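Su-bin So
Jul 19, 2026

Finally doing the clothes. I've been putting it off since we moved to Listau and the pile has been following me from room to room.

The rule this time is one bin. Whatever fits in the fabric bin stays in the small dresser. Everything else gets folded for the shelf or goes in the bag for the Ruddock op shop, which takes clothes until the end of July.

Step one was tipping a load out on the table. I don't sort on the bed any more. If I do it on the bed I get tired, push it all to one side and sleep next to it.

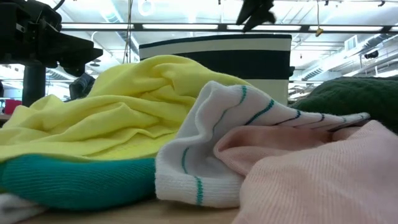
Knits first, as they take up the most room. Ribbed ones I fold in thirds and then roll. If you hang them the shoulders go out, and I've lost two good tops that way.

Socks next. The thick terry ones with the teal stripes are my favourites for winter and I'm not giving them up, even if I have to hunt for a partner every single time. Singles get until the end of the month. After that they're dusting cloths.

Anything yellow gets washed on its own or with whites. I learned that with a tea towel, so no great loss.

Shirts with buttons I do up at the top and the third one down, then fold. Plaid hides creases pretty well so I don't iron it. Green I wear a lot and it can stay near the top.

A couple of people asked about the bin. It's the soft kind with stripes, from Gretico, and I've had it for years. The sides sag a bit when it's empty but it stands up fine once there are clothes in it. Mine cost over 80 dollars for a set of 2, which I thought was too much then and still do.

Order for filling it: heavy things flat on the bottom, rolled knits standing on end, socks down the sides. Dark colours go at the back. I can see everything without digging.
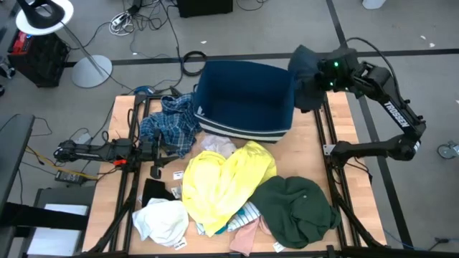 Stanisława Jabłońska
Do you really roll the ribbed ones? Mine come out with a line across the front. I lay them flat and put up with having less space.

Su-bin So
I get the line if I roll them tight. Loose is better, and not straight out of the dryer. Flat is fine too if you have a deep drawer. I don't.

Next lot is tea towels and pillowcases. They're going in the Bratance box on the shelf, once I've cleared out the phone chargers.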